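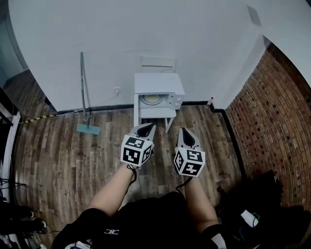
Can porridge be made in a microwave without it boiling over every single morning? I moved to Masville in January for work, and the apartment I'm renting doesn't have a proper stove yet, so breakfast has been a bit of an adventure! I have a small white microwave on a low white side table, which means I have to crouch down to watch the bowl – and my knees are not what they were. I grew up on my grandmother's stovetop oats and I'd love to get close to that creaminess. Any advice is very welcome.
Seraina Kofler
Posted in Breakfast and Baking

oatsandends
Welcome to Masville! Use a much bigger bowl than you think you need, a deep one if you have it. I do 200 ml of milk to a small handful of rolled oats, and I run it at half power for four minutes, stopping to stir after 2. Then let it stand with a plate on top while you make your coffee – that rest is where the creaminess comes from. A pinch of salt before cooking, too (my mother would haunt me if I left that out).
17 people found this helpful

Purnholm_Pete
half power. also quick oats foam up worse than the rolled kind, at least in mine

marmaladejo
I soak mine overnight in the fridge and then they only need a minute or so. Lovely with stewed apple!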